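Is a lab automation open day worth it if I'm not an engineer?

Asked in Lab Work & Careers

So my manager signed me up for the open day at Besson next Thursday, the one where they show off their automated plate handling. I've been at the bench for years, I pipette, I label, I fill in the log, and the nearest I've come to a robot is the dishwasher. The invite says there's a simulated walkthrough of the workcell first and then a talk, and they sent a few renders with it.

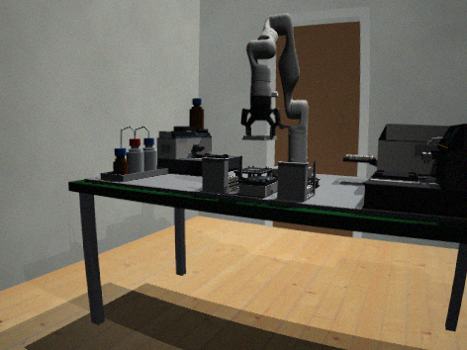 I've got a list of questions but I'm afraid they're dumb ones. Like, who fills up the tips? What happens when a plate gets put down a little crooked? Do you have to be able to code to run it? And is it basically a sales pitch — will somebody be calling me every week until Christmas? It's a 2 hour drive each way so I'd like to get something out of it. If you've been to one of these, what should I ask and where should I stand (I'm short, this matters)?

3 answers

Answer 1 (28 votes)

I went to the September one and I had a great time, so yes, go! They run the simulation on a big screen and somebody talks over it, and you can shout out for them to stop and swing the view around, which people were too shy to do for the first half. Don't be shy. I made them go back over the same plate move until I got it.

Your tip question is a really good one, by the way. I asked pretty much the same thing and the answer was that a person loads them and the software keeps a tally of what's been used. So it's still us doing the loading, just in bigger batches — I found that kind of comforting.

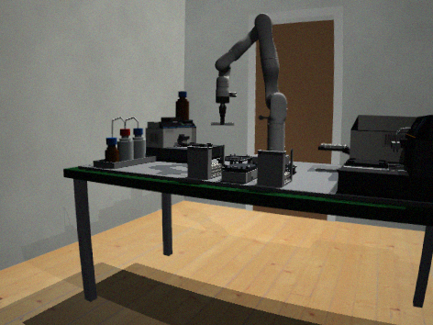 Mojtaba Safavi wrote under this that the tally is only as good as whoever loaded the racks, and that at his place they had a whole run go sideways over one half-used rack put in as a full one. Fair point, and I'd ask them about it. Ask what the software does when the tally is wrong, and see if they can make it happen in the simulation.

The other thing I'd do is get them to pull the view back so the whole table is in it before they start moving anything. Once the arm gets going you watch the arm and nothing else, and you lose track of which instrument is which. I drew myself a little map on the back of the agenda and it's still pinned up over my desk.

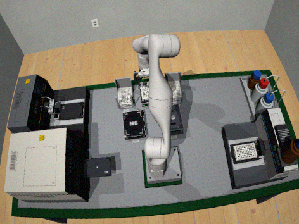
The workcell from higher up, with the arm in the middle and the N6 nest to its left.

About crooked plates: the positions where plates get set down are called nests, and each one has a name, so when they say "put it on N6" that's a spot on the table. Learn that one word ahead of time and the talk makes a lot more sense. I spent a good while thinking they were saying "next."

Ask for the close view too. It's not as pretty but I thought it was way more useful than the wide one, and it's where I finally understood how the spots are laid out.

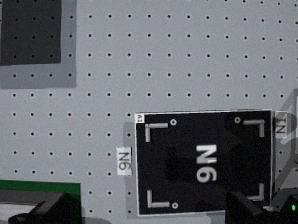
Close view of a nest, with the corner brackets and the lettering sideways.

No coding for the day-to-day stuff, from what they told us. Somebody has to set up the method, and then you pick it from a menu. Whether that holds up with your samples, I don't know, ours are pretty boring.

As for standing, there were 4 rows of chairs and the front one was empty. Sit there.

Answer 2 (4 votes)

It's a sales pitch. A nice one with decent sandwiches, but give them your work email and not your cell. Civeo does a similar day and they called me twice the week after, Besson only sent the one survey.

I'd ask what the service contract costs and what happens on a weekend. They got vague on both when I was there.

Answer 3 (0 votes)

does anyone know if parking is free, the Cliltell lot across the road was full when I went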